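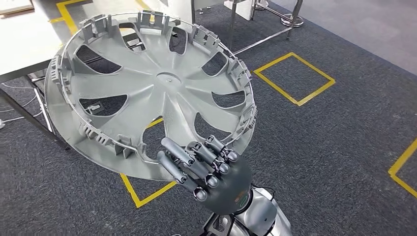 Teaching the hand to hold a wheel cover

Wheel covers make a good first large part. They are light and cheap, and the clips on the back give the fingers something to catch on. Work through the steps in order, with the arm at low speed.

1. Tape a square on the floor for each pickup spot. Yellow tape shows up well on dark carpet. Leave enough room between squares for the cover to swing.

2. Lay the cover in a square and run the hand down by teleop. Bring the fingers in under the rim and stop when they touch.

3. Set the grip limit to 20 percent. Go up two points at a time until the cover stays put when you tug it. Ours settled at 38. Much higher and the rim starts to bend.

4. Lift slowly and tilt the back of the cover toward the head camera. Check that no fingertip is caught in a vent opening. If one is, set the cover down and start the grasp again.

5. Hold for 400 frames, then lower and release. Save the run under the number of the square.

Tharushi Munasinghe wrote the replay script. It is in the Drorix folder on the workshop computer. Run it once with no cover in the hand before you try it with one.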